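28/09/2025
By Amna Talpur

Go and see the robots while they are still slow. I spent 40 minutes at the Palwood open day in Dadovwood and would gladly have stayed for 225. People behind me kept asking when the fast part would start, and I wanted to shush them – the slow part is wonderful! Two arms, one small thing to handle, and a whole room leaning in. Faisal Rind, who ran the demo, let us watch without a speech, and more open days should try it.

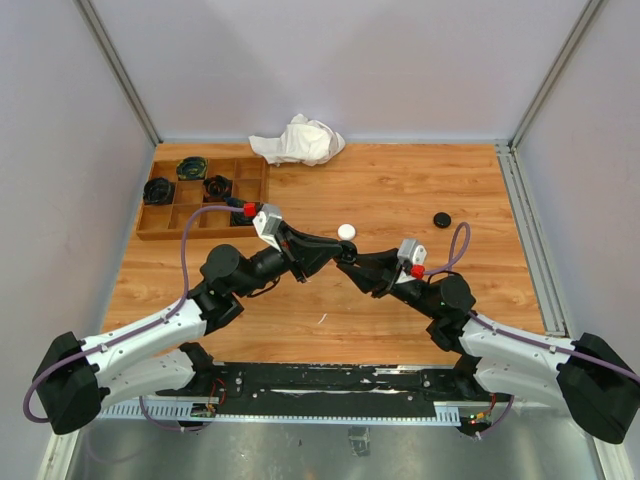 The two grippers meet mid-table, with the divided tray at the back left.

I learned more from that pause over the table than from any polished video. Drustusthorpe has space for a day like this in May, and I'd be first in line.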